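Free channels, paid attention: who is the ad-supported boom really for? | Features | Television
February 2, 2023
Filed under: Streaming, Advertising, Platforms

There is a slide that turns up at every television trade event now. It shows a line going up. The line stands for free, ad-supported channels delivered over the internet, and the person standing beside it will tell you that viewers are worn out by subscriptions and want to be handed something to watch. I have seen the slide five times since August, with a different logo in the corner each time.

The latest logo belonged to Petel, which launched its free service in the autumn with 96 channels and has been talking about very little else. The press material calls the line-up "curated". I spent most of a week with it. Eleven in the morning on the crime channel was an episode I had already seen at nine on the mystery channel. The food channel appears to own one series and to be very fond of it. There is a channel for narrowboats, and I will admit I left that one on.

Petel says the service holds 2,395 hours of programming. It sounds like plenty until you share it out. Spread evenly, it gives each channel just under 25 hours, or one day and a short lie-in before everything comes round again. It isn't spread evenly, of course. The film channels take a large slice, and the little ones at the bottom of the guide are left to loop. When I asked how often new material arrives, I was told the catalogue is "refreshed on an ongoing basis". I asked what that meant and was sent the press release again.

None of this would matter much if the money were good. Talk to the people who make the programmes and you hear a different tune from the one on the slide. The usual deal is a share of the advertising, paid after the platform has taken its cut, after the company that packages the channel has taken its own, and after something called technical costs. One small producer of travel shows let me look at a statement for a full quarter on a rival service, Warex. The total was £1,709, for four series. The same producer had been paid more than that for a single repeat run on an ordinary satellite channel a few years ago.

Warex points out that its payments grow as its audience grows, and that producers are free to place the same shows elsewhere at the same time. Both statements are true. The second explains a good deal about why every one of these services feels like the others. If a show costs nothing up front and can run in six places, it will run in six places, and each of them will call itself the home of whatever it is.

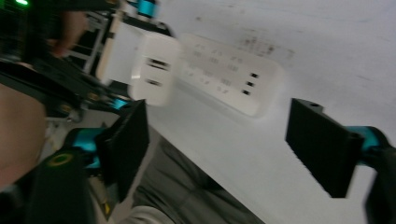
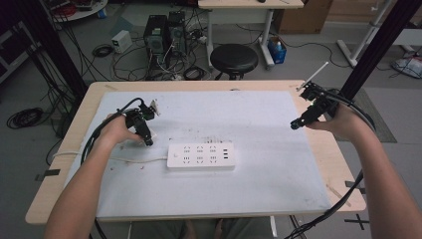 Then there is the question of who is watching. Audience figures in this corner of the business are mostly supplied by the businesses themselves. Ackroyd, which sells advertising across several of the free services, counts a viewer as any set that stays on a channel for one minute. I can spend a minute on a channel looking for the remote. A set left running in an empty kitchen counts too, all afternoon, through every advert break. Ackroyd's answer is that broadcasters have always had this problem. They have, but they also paid for an outside body to measure it, and argued about the results in public.

The advert breaks deserve a mention of their own. On Petel I saw the same commercial for a sofa sale three times in one break, twice in a row. Several breaks had nothing in them at all, just a card saying the programme would be back shortly and some music of the sort you get on hold to the bank. An unsold break earns the producer nothing, and there were a lot of those cards.

Altville, the smallest of the new services, has at least tried something else. It runs a dozen channels, pays a flat fee for what it shows, and has a real person choosing the evening schedule. It is also losing money, and has said so. Its backers have agreed to carry on until August, when they will look at the numbers again. I would like it to work. I notice that it has never been on the slide.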